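Workshop notebook — folding on the bed
September 2025
by Lorcan Tully
14 comments | 37 shares

Spare room today, green patterned piece out on the lavender-gray bed cover. I've been wanting to get back to cloth with a big print ever since the plain sheets in March, and this one is a joy to work with! So much going on in it.
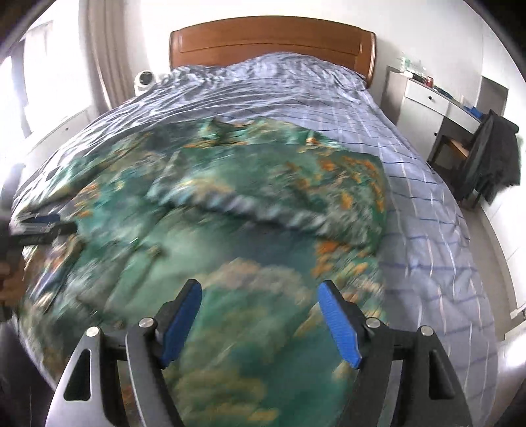
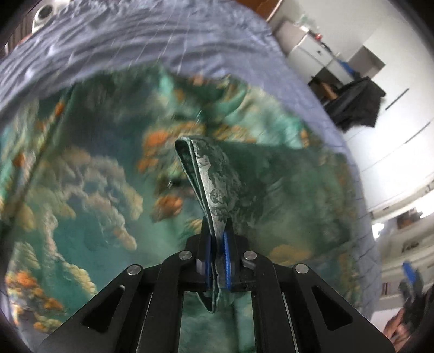
Green patterned cloth on the bed, both shots.

Notes while I still have them in my head:

The print helps and hurts. There are clouds in beige and dusty pink, patches of orange, a lot of teal between them, and once you know the clouds you can find your place on the cloth fast. But a fold that lands cloud on cloud hides its own edge. I kept losing the line and having to feel for it with my thumb. On plain cotton the edge just shows.

Bed versus table: I'm coming around to the bed. The table is flat and honest work, but slippery stuff slides right off it, and the bed cover has enough grip to hold a corner while you go get the other one. Downside is the creases underneath. They push up through the top layer and I end up smoothing a wrinkle that isn't even in the piece I'm folding. Pull the cover tight first. (I wrote this in March too and then forgot.)

The grid of lines on the cover is great for squaring up — lay one side along a stripe and go from there. I want a cover like this for the Fusbridge room.

Order that I like best so far:
Spread it wide, print up. Sides to the middle, then bottom to top in 2 folds. 3 makes a nicer stack on the shelf but it gets fat at the fold and springs open again.

Pinch less cloth than you think when lifting a fold. Take too many layers and the whole lot comes up in a clump.

Light: window side washes out by late morning, and the lines on the cover nearly vanish over there. Start earlier or draw the curtain halfway.

To do
- try the Dobre throw, same order
- shelf in the closet, measure it again (I have 100 cm written down, Prirkik list says 120)
- steam or no steam before folding?

Recent entries
Lolent bags: which ones really fit a blanket
Plain sheets, March notes
Sorting the sock drawer, part 2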